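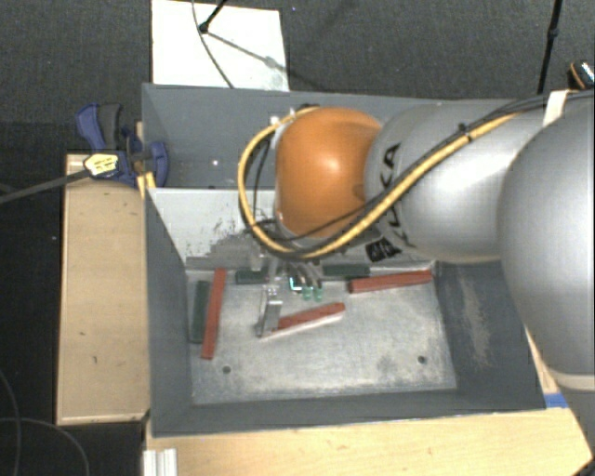
Sorting Mixed Blocks: Project Report
Vetstead College, second-year group project

Aim
Our task was to find out how the shape of a storage bin affects the time needed to clear small coloured blocks out of it. The blocks were lent by Sandhu, a toy wholesaler, which stores returned sets loose and wants them separated by colour before repacking.

Method
We used a deep grey bin divided into two sections, with a sloping panel leading down to the front one. Each run started with 1,000 blocks tipped in at the front. We did 4 runs in November and noted the blocks left over when time was called.

Results
The best run cleared 845 blocks. Most of those left were against the walls, where they lay flat and were hard to get hold of. The lower part of the slope is scraped and worn, and blocks caught there more than we had planned for.

Further work
We would repeat the runs with a smoother panel and a shallower bin. Gratoder has offered us one for next term.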